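4.3 Poste salle de bains : mise en route et répartition des tâches

À lire avant la première prise de poste. Équipes d'étage et maintenance, site Hjaltested.

1. Ouvrir Tresolis, charger la pièce « salle de bains ». Tout se passe en simulation à ce stade.
2. Vérifier les deux bras. Les deux pinces doivent répondre — sinon arrêt, appeler Remine.
3. Contrôler les vues. Côté pince : première et quatrième ci-après. Côté torse, avec le meuble vasque : deuxième et troisième.
4. Repérer la brosse à dents et les flacons sur le plan. Lancer l'exercice de rangement, vitesse lente.
5. Noter chaque reprise manuelle dans le cahier. Même les petites. 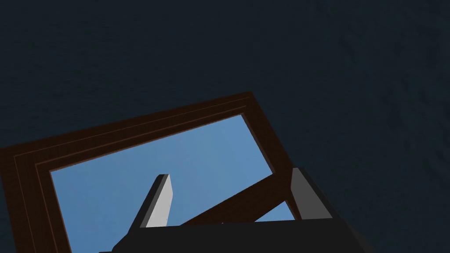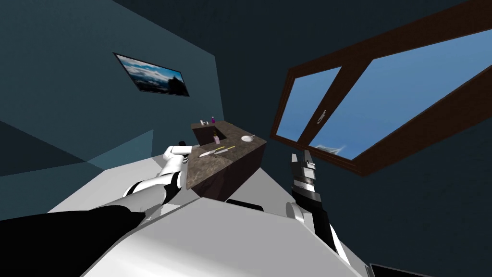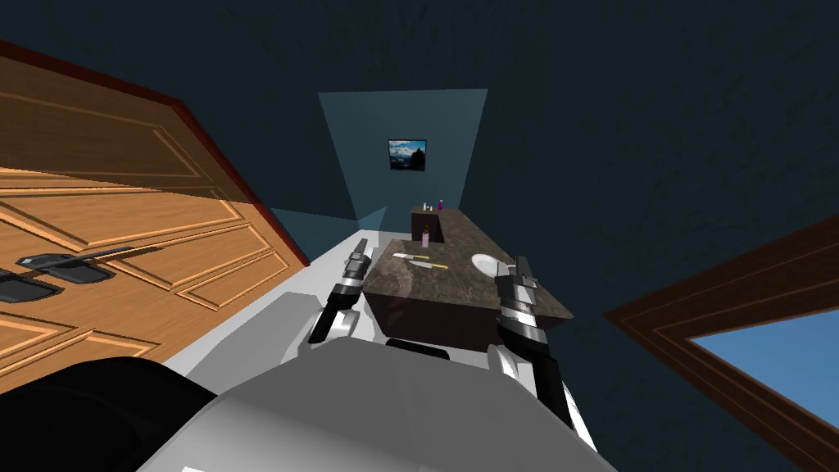
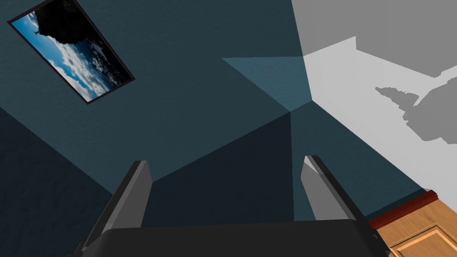

Flundley, février

Ce qui change pour vous. Le rangement du plan passe au robot après 3 000 essais validés, on en est à 1 270. D'ici là, aucune chambre n'est retirée des tournées. Les 12 personnes formées gardent leur étage et font deux heures de supervision par semaine, comptées comme heures normales.

Restent à la main : miroirs, linge, objets personnels des clients, tout ce qui est en verre.

Attention : une pince visible à l'écran ne veut pas dire bras à l'arrêt. Toujours regarder le voyant d'état avant de relancer.

6. Fin de poste : enregistrer la session, fermer Tresolis, signer le cahier. Pas de session laisée ouverte le dimanche.

Note — si la pièce se charge de travers, recharger une fois, pas plus. Ensuite ticket.

Questions sur les plannings : Hjalti Ragnarsson, bureau du rez-de chaussée, le matin. Pour les pannes, voir 4.5.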